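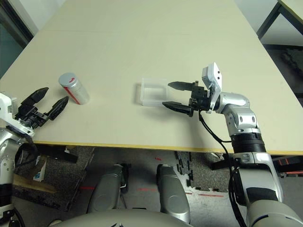
Abb. 1: Zylindrische Dose und offener Klarsichtbehälter auf heller Tischplatte

Berufskolleg Tirnau
Kurs Behälter und Verpackung, Grundstufe
Einheit 7: Geschlossene und offene Behälter am Arbeitstisch
Dozent: Jozef Baert
Mittwoch, 20. September 2023, Raum 26

1. Anschluss an die letzte Einheit

In der letzten Einheit ging es um Kartonagen und um die Frage, wie Stapeldruck entsteht. Heute kommen die kleinen Behälter an die Reihe, die einzeln auf dem Tisch stehen und von dort weitergegeben, gefüllt oder geleert werden. Die Begriffe aus dem Glossar (Mantel, Boden, Rand, Verschluss) werden vorausgesetzt.

2. Grundformen

Bei kleinen Behältern unterscheiden wir zunächst nach dem Grundriss. Abb. 1 zeigt die beiden Formen, mit denen wir heute arbeiten: den Zylinder und den rechteckigen Behälter.

Der Zylinder hat einen umlaufenden Mantel ohne Ecken. Er lässt sich von jeder Seite gleich greifen und muss vor dem Abstellen nicht ausgerichtet werden. Liegt er auf der Seite, kann er rollen. In der Kiste bleiben zwischen mehreren Zylindern immer Zwickel frei, auch bei dichtester Packung. Diese Hohlräume gehören in die Berechnung des Packmaßes, auch wenn sie später mit Papier gefüllt werden.

Der rechteckige Behälter hat eine Längs- und eine Schmalseite. Er nutzt die Fläche besser aus, verlangt aber eine Ausrichtung. In Reihe stehen die Längsseiten parallel zueinander. Die Ecken sind bei dünnwandigen Ausführungen die steifste Stelle, die Mitte der Längswand gibt am ehesten nach. Nach dem Einfüllen wölbt sie sich bei manchen Modellen nach außen, das Außenmaß ist deshalb auch am gefüllten Behälter zu prüfen.

3. Geschlossen oder offen

Ein Verschluss schützt den Inhalt und verdeckt ihn zugleich. Bei einer undurchsichtigen Dose kommt alles, was man über den Inhalt wissen muss, vom Etikett oder vom Aufdruck. Farbflächen wie der rote Streifen auf der silbergrauen Dose in Abb. 1 erleichtern das Wiederfinden im Regal. Sie ersetzen keine Beschriftung. Wer im Betrieb mit einem Farbcode arbeitet, hängt die Legende neben dem Regal aus und trägt Änderungen am selben Tag nach.

Beim offenen, durchsichtigen Behälter ist der Inhalt von oben und von der Seite erkennbar. Dafür fehlt jeder Schutz gegen Staub und gegen Verschütten. Offene Behälter eignen sich zum Bereitstellen und Sortieren, für die Lagerung über Nacht kommen sie in den Schrank oder erhalten einen Deckel.

Merksatz für die Prüfung: Durchsichtigkeit betrifft die Kontrolle, der Verschluss betrifft den Schutz. Die beiden Eigenschaften sind unabhängig voneinander und werden im Datenblatt getrennt eingetragen.

4. Der Tisch als Stellfläche

Eine helle Platte hat Vor- und Nachteile. Dunkle oder farbige Teile heben sich gut ab, klare Kunststoffteile dagegen schlecht. Durch die Wand des Klarsichtbehälters ist in Abb. 1 die cremefarbene Platte zu sehen, erkennbar wird er vor allem an den grauen Spiegelungen. Wer viel mit klaren Behältern arbeitet, legt eine matte dunkle Unterlage darunter.

Bei zusammengesetzten Platten achten wir auf die Fuge. Ein Behälter, der halb auf der einen und halb auf der anderen Platte steht, kann kippeln, sobald die Höhen nicht genau übereinstimmen. Vor Arbeitsbeginn mit der flachen Hand quer über die Fuge streichen – eine Stufe ist so meist schneller zu finden als mit dem Auge.

Zur Vorderkante bleibt ein Streifen frei. Wie breit er sein muss, hängt vom Behälter ab. Hohe Dosen stehen weiter hinten als flache Schalen. Kabel, die über die Kante hängen, werden so geführt, dass sie an keinem Behälter ziehen.

5. Rechenbeispiel

Ein offener Behälter fasst randvoll 400 ml. Als Arbeitsfüllung sind 300 ml vorgesehen.

Füllgrad = 300 ml : 400 ml = 0,75 = 75 %

Die restlichen 100 ml sind der Freiraum bis zum Rand. Im Datenblatt steht in der ersten Spalte das Randvollvolumen und in der zweiten das Nennvolumen. Beide Werte werden in der Klausur gern verwechselt. Bei Schüttgut gilt die Rechnung nur, wenn die Oberfläche glatt gestrichen ist. Mit Schüttkegel wird gewogen, siehe Einheit 4.

6. Übung in Zweiergruppen

Material: eine Dose mit Verschluss, ein offener Klarsichtbehälter, Messschieber, Waage, Datenblatt.

a) Beide Behälter leer wiegen und die Masse eintragen.
b) Außenmaße aufnehmen. Beim Zylinder an zwei Stellen messen, oben und unten.
c) Randvollvolumen des offenen Behälters mit Wasser bestimmen. Danach abtrocknen.
d) Eine Anordnung beider Behälter auf dem Tisch skizzieren, mit Abstand zur Vorderkante und Lage der Fuge.
e) Die Skizze mit der Nachbargruppe tauschen und den Tisch nach der fremden Skizze einrichten.

Zu e) bitte notieren, welche Angabe gefehlt hat. Meistens ist es die Ausrichtung der Längsseite.

7. Zur nächsten Einheit

Mitzubringen ist ein leerer, sauberer Behälter aus dem eigenen Haushalt, kein Glas. Die Datenblätter aus der Übung bleiben im Ordner. Kapitel 3 im Skript lesen, den Abschnitt über Schraubverschlüsse nur bis zur Tabelle.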